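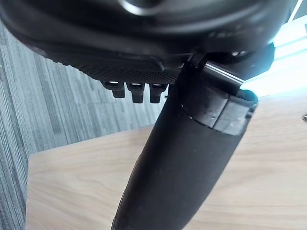 Third evening in a row on hands. Quick post, need to be up at 6, so no polish on this one.

Short version for the people who emailed: we're comparing two hands on the same job, the Misov and the Plidby. The job is dull. Blue binders, a wooden cabinet, two shelves, doors you can shut. Put the binders away. Close up. Catherine Urquhart picked it and I complained for a week that it was too easy. It is not too easy.

I've been keeping scores in a notebook and they don't mean much yet so don't ask me for a table. What I have is opinions.

Opinions on the Misov first. Fast. Very fast. Loves a thin edge, which suits folders lying flat on a desk. Doesn't love a fat box file stood on end, you get a pinch at one spot and the whole thing wants to pivot around it. Cranked the force up, pivots less, but then I start worrying about the plastic. Đạt Đỗ says the force isn't the problem, it's where I'm grabbing. Probably right. Annoying.

Plidby is slower and fussier to set up. Took me most of Tuesday to get the finger limits sane. But it wraps. Thumb over the front, the rest around the side, and the wrist can tilt without me holding my breath. Tilt matters more than I expected becuase the shelf is narrow to get into and both doors want to be wide open before I try anything.

Other thing about the box files: weight moves. Empty ones are fine with anything. Put paper in and leave the paper unclamped and it slides when you tilt, and now the grip you planned is for a different object. I filled one with 400 sheets as a test and it was like starting over. Folke Nyberg wants me to try 1,000 but I don't think that even fits, Folke.

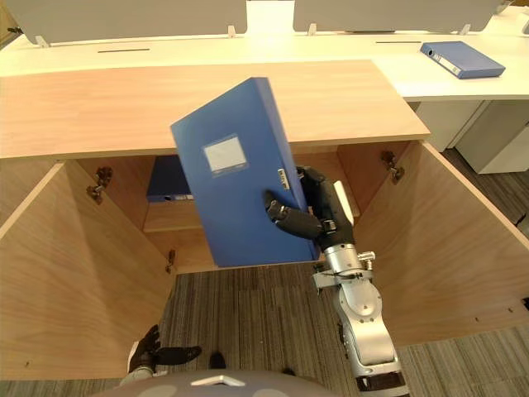 Cameras, and why I changed my mind

Went in sure that the wrist camera was the one to have. Close to the work, sees the contact, less arm in the way. All true right up until you're holding something big, and then what you've got is a lovely view of the something big.

Head camera: worse at fingertips, much better at telling me where the shelf is. I get the cabinet top, the doors, most of the inside. What I lose is whatever's behind the binder. Usually that's the exact bit of shelf I'm aiming at. So you look first, then bring the thing up, and trust the look. Feels wrong, works ok.

Dougal Dunbar ran the same placement with wrist only, head only, then both. Both was best, no surprise, but head only was a lot closer to both than I'd have bet. I owe him lunch.

Exposure is a pain too. Bright window light on a pale tabletop, and the wrist view goes white in a corner just where I want detail. Locked the exposure by hand, better. Should have done that in March when I first moaned about it.

Doors next. Everybody asks about picking and nobody asks about doors. Door is a big flat panel on an arc and you either follow the arc or you fight the hinge. With the Plidby I've mostly stopped gripping the edge at all. Open hand, push, let the hinge do the steering. Less clever, fewer faults.

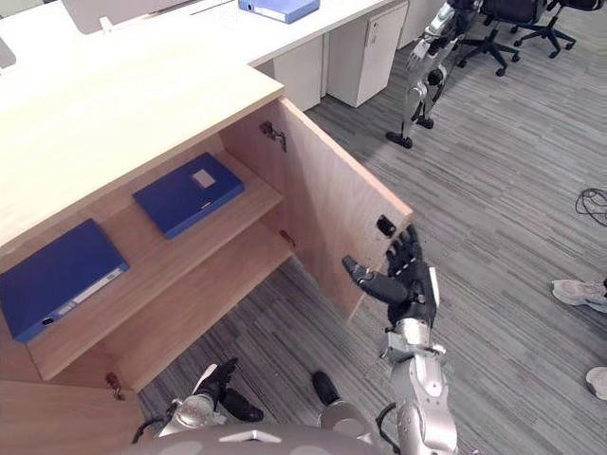

Photo: Birger Skjelbred

Controllers, quickly, as it's late. Two on test. The Workar one is what I know and I can get it to do anything, given a day and some swearing. The Enriquez box came with half the stuff already in a menu, and I was ready to hate it. Don't hate it. Its stop behavior is gentler, arm settles instead of twitching, and when you're an inch from a cabinet door you really notice. But logging is poor. Writes one big file, no markers, so afterwards I'm scrolling through 40 minutes trying to find the bit where it went wrong.

Where I am right now: Plidby for the hand, both cameras, controller undecided. The Misov goes back on for flat folders only, I'm not done with it. Speed is speed.

Still to try:

- softer pads on the thumb
- picking a folder by the finger hole in the spine (Đạt's idea, I think it's mad, we'll see)
- top shelf vs bottom shelf, I've been lazy and done the top far too much
- left arm. Any of this with the left arm

If you've run the Enriquez with head and wrist streams both on, tell me what you did about the lag between them. I've got a fix but it's ugly and I'd rather steal yours. Comments are open, email works to.

Contact | Copyright, all posts and text by the author | Back to top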